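## The shared workshop's rubber band sorter

The Gremasus build has had the corner bench since January, and members keep asking whether it's worth the floor space. My answer is still "not yet."

The job sounds small: pick up rubber bands, put one color in a basket, leave the rest alone. Rubber bands are a nasty choice. They tangle, they flatten, and two of them look like one until you pull. The team says that's why they picked them. Fine, but a hard test only counts if you publish the misses too, and the log posted on the Veltedport board lists 3791 grasp attempts without saying how many ended with a band where it belonged. I've asked twice.

I also have doubts about the Jetine fingers. Blunt tips are great for blocks. For a thin loop lying flat, I'd want something closer to tweezers, and the Pascu set has been in a drawer for four weeks.

What would change my mind is one full run, start to finish, with no hand reaching in to help. I'd bring snacks.

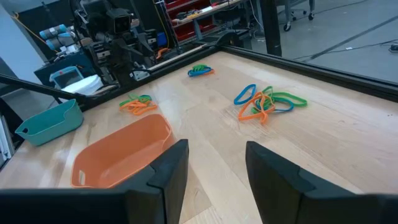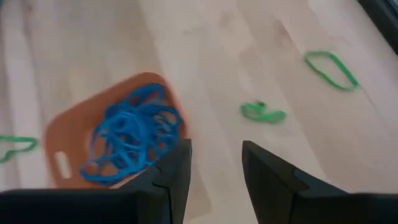 *Yiğit Akbulut | Workshop newsletter, February 26, 2018*

Blue, green, and a tray or basket in orange show up in both views. Green is the color I'd watch, as the loose loops are the ones that will test those fingertips. If you have a run log with the failures left in, send it to me and I'll print it.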